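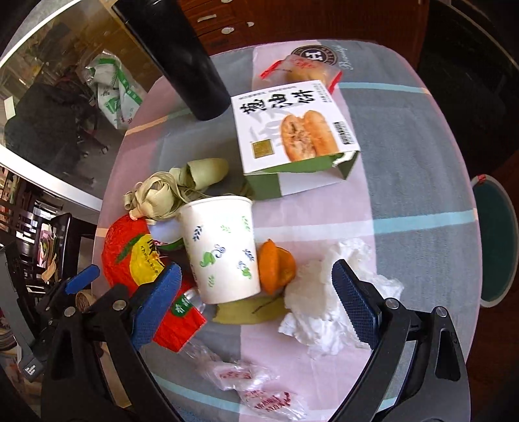 The table after eating

I want to write in favour of the table after eating. I mean the hour when the food is finished, people are still sitting, and the wrappers and peels are lying on the cloth between them. In many homes this hour does not exist. Somebody stands up with a bag before the last person has swallowed, and the talk stops.

I was this somebody for many years. My mother-in-law used to say that I cleaned the plate while the rice was still on it. I came to this country with the idea that a guest must never see a dirty table, and a guest who comes into my kitchen without warning will still find the counter wiped. So I do not write as a person who is careless by nature. I write as a person who has changed her mind on one matter and would like to say why.

We have a small circle that meets at the Usuga Street house, where Piyumi Sikder lives on the ground floor. We began as an English conversation group and nobody has corrected anybody's grammar for a long time. We bring food which needs no cooking, or almost none. There is tea for who wants tea, and many of us carry our own bottle. Nothing is put on plates. The packet is opened and stays in the middle, and the hand goes to it.

When I look at such a table afterwards, I can read from it what kind of evening it was. A green and white box with 葱油饼 written large on the front, scallion pancake, open at one end. A snack packet torn across the top in a jagged line. A paper cup with little leaves printed on it. Peel, or husk, in pale curls beside the bottle. It is rubbish, I agree. But I can also say that people ate with their hands, from the same place, and that they were comfortable enough not to fold anything.

What the quick cleaner takes away

Let me describe what happens when one person clears too early. First she takes the empty things, and this seems harmless. Then she asks, "Are you finished with this?" to a person who is in the middle of a story. The person says yes, even if it is not true. The others see that one woman is working and they feel lazy, so they stand also. Now there are four people in a kitchen which has space for two, all holding a cup. The story is not continued. By half past eight the coats are on.

I have seen this many times and I have caused it many times. Garba Okoro told me once, with great politeness, that he had never heard the end of any story at my house. I was offended for a month. Then I counted back in my memory and could find only one story with an end, and it was mine.

The strange thing is that the cleaning does not save time. All of the table, cloth included, can be cleared in 6 minutes — I have measured this with the clock on my stove, since I did not believe my own argument and wanted to test it. Six minutes at eight o'clock or six minutes at ten o'clock is the same six minutes. The difference is only what the evening pays for it.

Against the plate for everything

There is a second habit that I want to speak against, and it is close to the first. It is the habit of hiding packets. In the magazines, and also in the homes of some friends whom I love, a bought snack must be poured into a bowl before it may be seen. The bowl is supposed to make it honourable.

I think the bowl removes information. With the packet in front of me I can ask a question. What is this one? Who can read it? Is it sweet? Among us some read Chinese and some do not, and those who do not must ask, and those who can must explain, and the explanation is often longer than the eating. I learned the word for scallion in this manner, from the front of a box. An Ovaltine packet on the table, the orange kind with "Magic Cube" on it, is good for a quarter of an hour. For Sunil Seneviratne, Ovaltine was the drink his aunt made before examinations. Suha Karam knew it only as a tin on a high shelf that children were not permitted to touch. I had no story, I am from a family of plain hot milk, but I listened to both of them.

If the same snack is poured in a bowl, it is only something brown or orange, and the talk goes to parking and weather.

There is a practical side too. A person who cannot eat milk or nuts wants to see the writing on the packet, and it is much easier to turn over a packet than to ask the host to look in the bin. I do not understand why we consider the bowl polite and the label impolite. 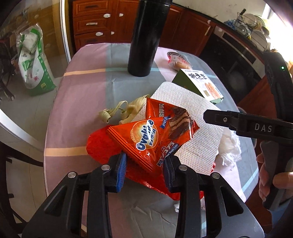 But the cloth must stay

Now I come to the side where I am still strict, and where the younger ones in the group do not agree with me. I believe that a table for packets should have a cloth, and it should be a cloth somebody likes. Grey and pink plaid with light blue stripes is enough. It need not be linen, it need not be ironed. Suha says a cloth under torn wrappers is like a necktie with pyjamas. I answer that the cloth was put down for the people, and the wrappers only happen to lie on it.

On a bare table the peel looks like something forgotten. On a cloth it looks as if it belongs to a meal, even when the meal was bought at the shop beside the bus stop and carried in a coat pocket. I cannot prove it. I can only say that in the winter when our cloth was put away after a tea accident, people sat further from the table, and they left earlier, and when Piyumi put a cloth again they came near. She says it was the heating. Perhaps it was partly the heating.

I also ask for a sheet of paper towel laid flat, for those things which have sauce or oil. And tissues within reach. A crumpled tissue is not beautiful, but it is better than a sleeve.

The objection I take seriously

My neighbour at Brondlow Court read a first version of this essay and said to me that only a person with a small amount of rubbish can be romantic about rubbish. She worked in the kitchen of a banquet hall, the Skisideck, for weddings of 402 guests, and when she sees a wrapper she sees a second wrapper behind it, and so on to the end of the night. She is right that my idea does not grow well. I would not recommend it for a wedding, or for a school lunch, or for any room where the person who clears is paid by the hour and is waiting to go home. In that case the kind thing is to clear quickly and thank the person by name.

She made another remark, that so much packaging is nothing to praise. With this I agree and it troubles me. There is the bag, and in the bag there are small bags, and around all of it a box. We have begun to buy one large packet where we bought several little ones, and we flatten the cardboard for recycling. The soft wrappers still go in the garbage. I notice, however, that I began to think about this only after I stopped removing the wrappers so fast. When I was clearing every few minutes I never saw the whole amount in one place. A full table for two hours is a kind of lesson, and I had avoided it for most of my 67 years.

How we do it at present

We have one rule, which was made by Piyumi and is not written. No one clears until the person with the longest way home says that she must go. Usually this is Suha, who takes the Mustness bus. When she says it, everybody puts their hand on something. One takes the boxes, another gathers the peels into the paper towel and folds it closed, the cups go in a stack. Someone shakes the cloth from the back step, and there is always a short quarrel about whose bottle is whose.

I stay in my chair until Suha speaks. In the beginning I had to sit on my hands, and Garba, who notices everything, used to move the torn packets a little closer to me as a joke. He does it less now. Last month he told us the story about his brother and the borrowed goat, from start to end, and it needed almost forty minutes, and there was peel on the cloth the entire time.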